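Open day at the Zeleke craft rooms, Trunarholm

I'd been meaning to get out to Trunarholm for a couple of years, and this October I finally caught the morning bus and went. The Zeleke building is an old wool store (all 755 square metres of it, according to the board by the door), and for the open day every room had something going on in it. I started with tea and a slice of apple cake in the foyer, which set me up nicely for the papier mâché lantern display I'd really come to see.

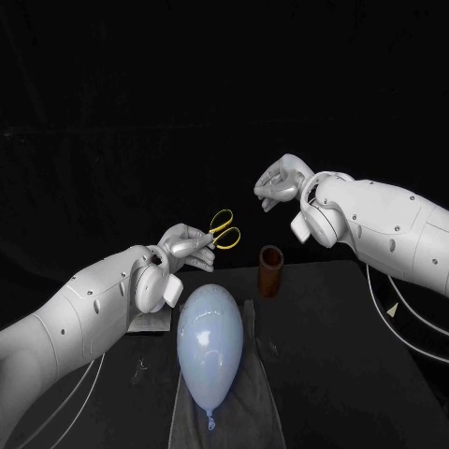
Yellow-handled scissors at the lantern table.

Gemechu Gudeta, who runs the lantern courses, was very generous with his time and let me pepper him with questions. He likes plain newsprint for big lanterns and something much finer for the small ones, and he's fussy about strips – narrow ones sit better around a curve, he told me, and wide ones pucker no matter how patiently you smooth them. I've been cutting mine far too wide for ages!

The balloon table was my favourite. A pale blue one lay on a dark grey towel with its knot pointing down, already partly covered in white strips, and I do like the towel idea, as my own balloons are forever rolling off onto the kitchen floor. I stayed much longer than I'd planned and came away itching to start one of my own.

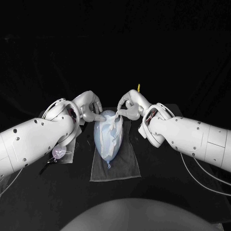

Getting there and what it costs

Entry was two dollars, paid in coins at the door. The Lollow bus stops more than 400 metres down the hill, so wear comfortable shoes and allow time for the climb. Parking is behind the Cenum hall next door, and the tea room closes at three.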